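Nistor Two-Finger Gripper, Service Kit and Safety Notice
Sold by Tonwood. Ships from our Plokby warehouse.

Status: available again from March, with revised link pins

Please read this page before you order, also if you already own the gripper. In the first version we had a fault with the link pins, and we prefer that you learn it from us and not from your own cell.

What went wrong

The fingers are moved by paired bars on each side. The bars are joined with pins, and on the first version one pin per side could slowly turn in its seat. After enough cycles the pin walked out a little. The finger then had play, and the two pads did not meet parallel anymore. In two cases reported to us, the pin came out completely during a lift and the part was dropped. No person was hurt.

The difficult point is that the controller did not notice. The motor reached its position, so the gripper reported "closed" although one finger was not pressing. If your program uses only this signal to confirm a grasp, it will continue the move with a part that is badly held.
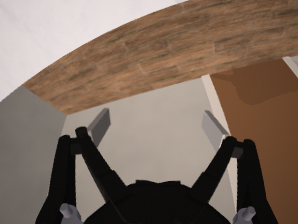

Arvo Turunen from our test group repeated the fault on the bench and also in the Skusatow simulation package. In simulation he gave the joint a small play and opened and closed the jaws until the pads lost their alignment. The model is now included with the kit, so you can check your own grasp program against a loose finger before you run it on the real arm.

What is in the kit
8 link pins with locking groove
2 finger pads
2 joint caps
Simulation model with adjustable joint play
Printed instruction sheet

Who needs it

All grippers with the first type of pin. The new pin has a groove on its head and the old one is plain. Units with the plain pin should be stopped and checked after 2,000 cycles, and not used above people or walkways until the kit is fitted.

Fitting

Switch off the arm and lock the power before you put your hands near the jaws. Change the pins one side at a time – the bars can move when a pin is out, and they can pinch. Do not use the old pins again, even if they look good. After fitting, run the alignment routine with no part in the jaws.

Price

Free of charge for registered owners. For questions about an open case, write to Kanyarat Intarasuk at the service desk and include the serial number.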